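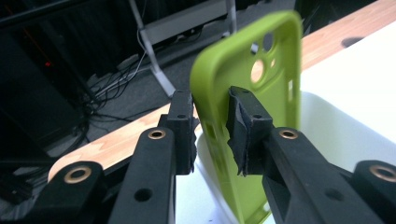
Reply from Whitcombe, morning:
We'd pull the hand tool off the visitor table until the pad on the right finger is replaced. The rubber is peeling along the contact face and people are going to pick at it. Does the case still slip if you grip it lower down, away from the camera cutout?

Reply from demo bench, morning:
Can't pull it, it's the one visitors use. The spare went back to Skurkero in November and hasn't been returned. I tried gripping lower down. It slips less but still turns in the fingers when you tip the tool over. We've been using the green silicone case all along, so I don't think the object has changed.

For anyone picking this ticket up cold, the setup is the open day bench. Visitors take the Ruletti hand gripper, pick up a phone case, move it across to the white container and let go. Their run gets recorded in Brasidier and we play it back to them on the screen. The arm demonstration is on a separate ticket and is working.

Problem as first reported: the case rotates in the grip partway through the move, and Brasidier then marks the run as dropped even when the visitor hasn't let go. During the practice session it happened on 3 runs before lunch. Visitors think they've done something wrong.

Reply from Whitcombe, morning:
OK, leave it out for now. Two separate things there, I think. Please check the fingers first and leave the software alone until that's done. Are the finger screws tight? And is there play at the bushings?

Reply from demo bench, around midday:
Screws were tight on both fingers, left and right. No play that I could feel at any of the brass bushings. The left finger has some rough chipped plastic on its outer edge but that side doesn't touch anything. Inner face on the left is flat and looks okay to me.

The right pad is the worst of it. It's frayed along the edges and there are bits hanging down. I pressed on it with a thumb and the top part shifts. My guess is the case is held against a pad that is itself moving, and silicone doesn't help, it grabs the loose rubber and takes it along for the ride.

Reply from Whitcombe, early afternoon:
Agree with that. Do you have any pads in the parts tin? Skurkero list them as a spare for the Ruletti but I can't see one on our order history.

Reply from demo bench, early afternoon:
None in the tin. I've asked Skurkero for a set and for the spare tool back. They answered quickly to be fair, but freight won't get here before the doors open.

Workaround, done with the tool off and unplugged:
Trimmed the hanging bits from the right pad with side cutters.
Lifted the loose top part, wiped underneath with isopropyl and let it dry.
Stuck it back down with thin double-sided tape, clamped for 5 minutes.
Wiped the left finger and the outside of the phone case.

Then I tried the same move again, tipping the tool on purpose each time. 2 runs had a slight turn, the others held. No drops on the bench.

Please don't use superglue on it. Someone did that on the old spare and the finger had to be scraped back.

Reply from Whitcombe, afternoon:
Good. And the false drops?

Reply from demo bench, afternoon:
Still get them, less often. The drop check in Brasidier looks at finger opening, and when the case turns the fingers close up a bit and then open again. The default seems to be set for something stiff. I raised the threshold on the visitor profile only - the lab profile is as it was. If you open a recording and the profile name is blank, it has fallen back to the default and you need to pick the visitor one again before the next person has a go.

Also, the cables on the carpet near the metal stand need to be sorted before we let anyone through. Not part of this fault, but visitors will be standing right next to them. Can facilities bring cable covers, or can we move the table across?

Reply from Whitcombe, late afternoon:
Covers have been requested under a separate job. Keep visitors on the other side of the table until they're down. Changing this ticket from urgent to normal.

Reply from demo bench, end of open day:
Ran all day on the taped pad. More than 3 school groups came through and the kids were a lot rougher with it than we were. The tape let go at the top corner in the afternoon and I redid it during the break, same steps as above. One false drop that I saw, and the profile name was blank on that one, so it was the fallback again.

Leaving this open until the new pads are fitted and the visitor profile is saved properly. Skurkero have been sent the tool serial number. Waiting on parts.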